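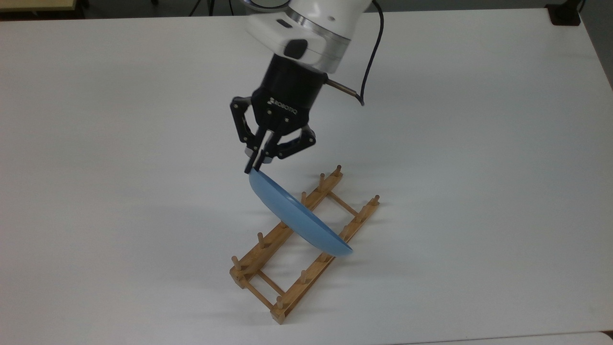
The plate job at Skomdale: bench gallery
Posted 2024-07-28

Hi all, and welcome to the bench page. I promised the Drirside folks I'd put something up about the broken plate, because the story had grown a fair bit by the time it got to them (no, the arm did not throw it at anybody). So here's the gallery page for the plate job, with my notes on what went wrong and what we've changed so far.

If you're new: the job is to pick up a plate by its rim, carry it over to a little wooden rack and stand it between the pegs. That's it! We picked it since it sounded easy, and for 392 placements in a row it pretty much was. Then came the next one.

Plate over the rack, fingers on the upper rim
The bit of the job I watch through my fingers. The low edge is just about at the right-hand rail, and the plate is still on a steep slant with only the two fingertips holding it. Everything we got wrong, we got wrong right here in the motion.

What happened was simple enough to see. The arm came down, stopped short, and the gripper opened with the plate still up in the air. It landed on its edge on a rail, rolled off the rack, went over the front of the table and broke on the floor. I said a word I won't type. The arm, meanwhile, went back for another plate as if it had done lovely work, and that's the part that bothered me most once I'd found the broom.

Why it let go is the less simple bit. We tell the arm to lower until it feels the plate push back, then open up. On that run it felt a push at the wrong height and believed it. I blamed the rack first, then the floor, then the poor plate. I spent a whole afternoon measuring pegs, and the pegs were fine.

It was the cable. Look to the right of the wrist and you'll see the black one that swings out in a big loop, down toward the table and back up. I'd left it long on purpose so it wouldn't pull tight when the wrist turned, and I was rather pleased with myself about that. But with the wrist rolled over for the last slot, the loop dragged on the tabletop and gave a little shove back up through the gripper. To our program a shove is a shove. It read as "plate is down", so the fingers opened.

We went through the logs afterward and found 9 earlier runs with the same small bump in them, all at that end of the rack. Those plates had been low enough to drop in with a clack and stay put, so they'd all been marked as good. I'd heard the clacks too! I thought it was just a noisy rack.

The Khumalo crew had a look at the numbers with us and asked a question I didn't have a nice answer for: what happens when someone is standing at the front of the table? We'd been doing exactly that, leaning in to straighten the rack between runs with the arm still going. A plate on the floor is a nuisance. A plate on a foot, or bits of one near somebody's eyes, is another matter, and the arm moving off for its next pickup while you're crouched down sweeping is worse again.

So, changes. Some are done, some are half done:

The cable is getting clipped up higher, with a shorter loop. I've tried two kinds of clip and don't love either one. The first kept popping off and the second makes the wrist stiff on the big turns, so if you've got a favourite, please send it along.

The program now checks height before it believes a push. If the arm feels something too early it stops, keeps hold of the plate and beeps. It beeps a lot at the moment. I've got the limit set tight and I'm easing it out bit by bit.

After every release it backs off and waits for a look at the slot before going again. That adds 3 seconds to each run and I've had grumbles, and the 3 seconds are staying.

There's a line taped on the floor, and the arm gets paused whenever anyone crosses it. Safety glasses too, for whoever is at the bench. I forgot mine this morning and got sent back for them, fair enough.

We started with 28 plates and have 27, for anyone keeping score at Drirside. I'd still like to try the job with the rack turned square to the table, and with a heavier plate, but that's waiting until the cable is sorted for good.

The bench moves over to Virkuvthorpe in August, so the next lot of notes will come from there. I want the new clips fitted before we pack, as I know what will happen if I leave it for the other end. Clip suggestions can go in the comments, or catch me at the bench – on your side of the tape, please.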